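The box that sorts itself, on subscription

Andeo would like you to stop thinking of bin picking as a robotics problem. Its new service, sold under the name Bruven, is pitched at small warehouses and packing rooms that have one or two awkward stations and no engineer on the payroll. You pay by the month. Andeo brings the software, a camera, a mounting kit and a set of what it calls skills, and either supplies an arm or works with the one you own. Within 17 working days, says the brochure, your parts will be moving out of one container and into another without anyone touching them.

I have read a good many brochures like it. The wording has changed since I started covering this trade, when every supplier promised a cell that would pay for itself before the paint dried. Now they promise that there is no cell at all, only a "capability", and that it gets better while you sleep. What has stayed the same is how hard it is to find out what happens on the first wet morning when somebody tips in a batch of parts from a different supplier.

So in October I spent a morning at Andeo's demonstration room, a converted unit behind a tile wholesaler, and asked to see Bruven do the dull stuff.

The first hour went on the dashboard. It is a good dashboard. It shows picks per hour, failed picks, a running total and a coloured band that tells you how confident the system is feeling. On the day I visited the running total stood at 1,203, and I asked what counted as a pick. A pick, it was explained, is any grasp that ends with the object leaving the bin. Whether the object then lands in the right place is recorded separately, on another tab, and the other tab was not part of the tour. I asked for it and was shown it, to be fair, and the figures were respectable. They were also lower than the ones on the wall.

That gap matters if you are the person paying. A part that leaves the bin and ends up on the floor is a part somebody has to walk over and fetch, and on most sites that somebody is the same worker the brochure says you can move to "higher-value tasks". Andeo's contract measures itself on the first number. I would want it measured on the second, and I would want that in writing before the direct debit was set up.

Then there is the matter of the skills. Bruven comes with 2 as standard, one for transferring parts and one for sorting them. Anything else is an extra. Turning a part to face a certain way is an extra. Placing it in a tray with pockets is an extra, and so is refusing a damaged one. None of this is hidden, but you have to reach the back pages of the price list to find it, and by then a small firm may have got quite fond of the idea. Tratik, which sells a rival kit outright with no subscription, charges more on day one and includes orientation and tray loading. Over a three-year term the two come out closer than Andeo's comparison chart suggests, mostly because the chart leaves the extras off.

Cozma, the third name you will hear if you ask for quotes, takes a different line and won't quote at all until you have posted it a box of your own parts. This annoys people. I have come to think it is the most sensible thing any of them does.

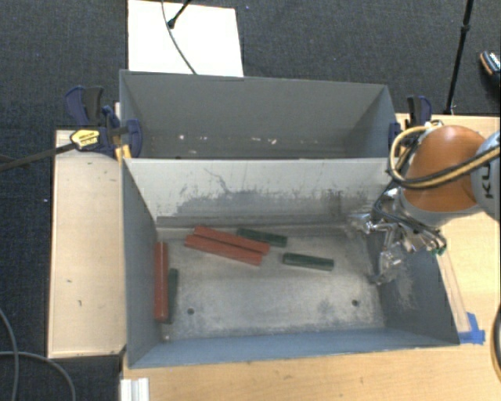
Test parts are where a demonstration is won or lost, and suppliers know it. The ones that flatter a gripper have flat sides and plain colours, and they don't roll, tangle, bend or shine. If they are also few in number, the arm has room to come at each one from a comfortable angle. Six blocks in a metal bin, three long red ones and three shorter green ones, is a fair way to learn whether a system can tell two shapes apart and find its way down past the walls. Two of the red bars lie side by side and touching, and that at least is a proper question to put to a set of fingers, as is the bar lying alongside the wall. But my readers don't pack blocks. They pack hose clips, bagged screws, blister cards and tubes of sealant, heaped deep, and a bare floor with a handful of coloured objects on it tells them very little about the heap.

I put this to Andeo and got a reasonable answer, which was that everybody starts with easy objects and that customers' own parts are brought in during the trial. The trial costs money, though. It is refunded against the first year if you sign and kept if you don't. I asked how many trials had ended without a signature and was told the company doesn't publish that.

Setting up is the other thing I'd press them on. The mounting kit fixes the camera and leaves the containers to you, with a note in the manual that bins "should be secured against movement". How well they stay put, and who checks, is your affair. If a bin shifts, the system is meant to notice and re-learn its edges. It may well do. I asked to have one nudged and was told the demonstration was already scheduled for another visitor.

Support runs from eight in the morning until six in the evening. Evening shifts pay a supplement. The guarantee offers 100 per cent availability of the software, a phrase that covers the program running and says nothing of the arm, the gripper or the cable that joins them.

Would I tell a small packing room to sign? For flat, rigid parts in shallow bins, on a day shift, with someone on site who doesn't mind learning a new machine, I can see it working, and the monthly price is low enough that a mistake would hurt without sinking anyone. For mixed or floppy goods I would send a box to Cozma first and see what comes back. And whoever you talk to, take a bag of your worst parts to the demonstration and ask for them to be tipped in while you watch. Andeo says it now welcomes this, given two working days' notice.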